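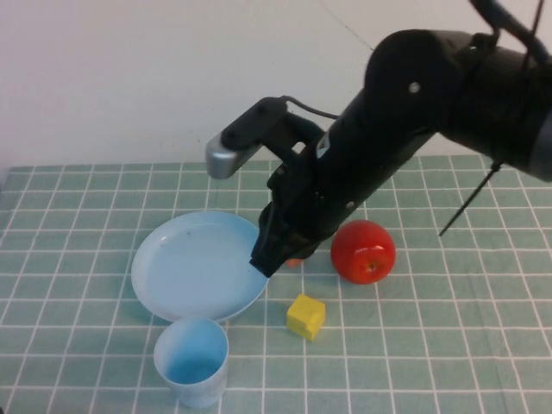 Giorgia Caruso wrote back that baking soda and a soft cloth will take most gray marks off a light blue dish, and that a green scouring pad will put them back on. Her full reply is further down, along with one other.

# Gray scuffs and dark specks on kids' blue plate and cup

**Posted by histedberg_mom** – June 29, 2020 – 3396 views

We have a light blue plate with a matching cup from a Kidico set. My mother-in-law gave it to us in May and I don't have the box anymore. The cup is plastic. I can't tell with the plate, it has a shine to it but there is nothing on the underside that says what it's made of.

The plate has gray scuffs and faint streaks, mostly on the rim, and a smudge on the slope toward the middle. There are also tiny dark specks. The cup has little dark bits in the bottom. I've been washing both by hand with regular dish soap and a sponge.

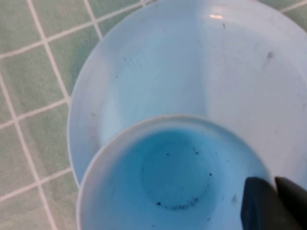
I haven't tried anything stronger. I would like to keep using them for snacks, mostly apple slices and crackers, so whatever I put on them has to be safe to eat off later. Is bleach okay? And are the gray marks dirt or is the surface worn out? A neighbor said to sand them with 400 grit paper and I'm not sure I want to do that to something a child eats from.

**Giorgia Caruso** – marked helpful by 19 people

Don't sand it. You would take the gloss off and then it will stain faster than before.

Rinse both pieces first so any loose bits go down the drain. Then see what is left. If a speck moves when you push it with a fingernail, it's only dirt or crumbs. If it stays put and you can't feel it, it may be in the material, and you can leave it alone.

For the gray marks:

1. Mix baking soda with a little water until it's like toothpaste.
2. Rub it on the rim with a damp cotton cloth, small circles, not much pressure.
3. Leave it for a few minutes and rinse with warm water.
4. Dry it and look at it by a window. Do it again if the marks are lighter than they were.

Gray marks on pale dishes often come from metal – a fork, a pan edge, the sink rack. Those sit on top of the surface and usually rub off. A scratch you can catch with a fingernail won't come out with anything.

For the cup, fill it with warm water and a spoonful of the baking soda, leave it overnight and go around the bottom with a bottle brush. The corner where the base meets the side is where bits collect.

I'd skip the bleach on both. If the plate is plastic it can hold the smell.

**Gaetano Russo**

I just put ours in the dishwasher. Top rack, never had a problem. We have the Elten bowls though so maybe it's different for yours.

**histedberg_mom**

Thanks. I'll do the paste on the plate first and the soak on the cup tonight. Not doing the dishwasher until I know what the plate is.

**Giorgia Caruso**

Good idea. If you ever do find the box, look for a top temperature. Some of the older children's sets I've owned said 70 degrees Celsius, and a hot dishwasher cycle can get close to that.

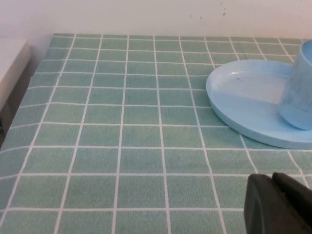
## More in Kitchen & Table

- Getting a sticker off a plastic cup without leaving glue behind
- Do stacked plates scratch each other? – put a paper towel between them
- How to flatten ripples in a table cover
- Apple juice stains on pale dishes
- Which sponges are safe on shiny surfaces

Replies to this thread are open. Please say what your dish is made of if you know, and don't suggest mixing cleaning products.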